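The Inventory

The flat at Largate was to be handed back on 7th July, and Siamak Bagheri had drawn up the inventory in four columns: item, location, condition, destination. He did not include a column for remarks. His sister had asked for one and he had told her it would not be used.

By late morning the kitchen and hall were finished. Eleven cartons stood by the door, taped along both seams and numbered on two faces. The front room remained, and in the front room the pink cloth with the bears on it.

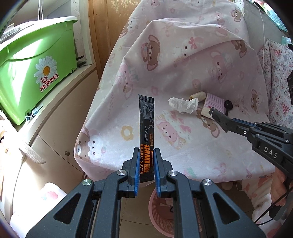

The coffee was entered as one stick, black, sealed. The tissue was waste. The roll went under sundries, carton 9. For the cloth he wrote "printed, pink, fair" and then stopped at the last column, where every other line said Antunes, for storage, or Clasley, for the charity shop.

Their mother had laid it for breakfast each August. She took her coffee from sticks like that one, half at eight and half at four, with the top folded over twice in between.

He crossed out "fair" and wrote "good". It was not accurate — the hem had gone at one corner. He ruled a fifth column down the right of the sheet, headed it Remarks, and left it blank against every line but the cloth. There he put: do not pack.

The van from Allero was due at two. He filled the kettle.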